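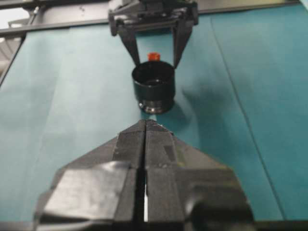
I have come around, rather slowly I admit, to the belief that a household needs one good mug per person and hardly any more. My friend Marjan Talebi owns 20 and drinks from the same one every morning. What wins me over is a plain black cup with shiny walls and a silvery ridged band around the base, the kind you can pick out from across the kitchen before you've found your glasses. 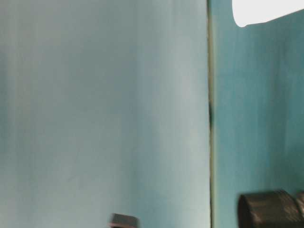
Color matters more than people let on, and I mean the color around the mug as well. We fussed for a whole September over ours. A pale blue-gray next to a deeper teal is restful at that hour — it asks nothing of you while the kettle grumbles — and a dark mug looks handsome near it.
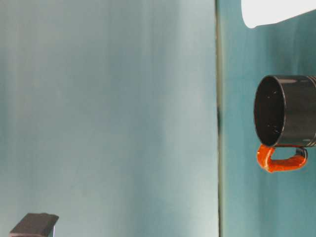 And please, let there be a handle with some cheer in it! I'd take bright orange over a matching set any day. Marjan says I'll change my mind when guests come, and perhaps I will, but we have 2 spares in the cupboard and so far they've been plenty.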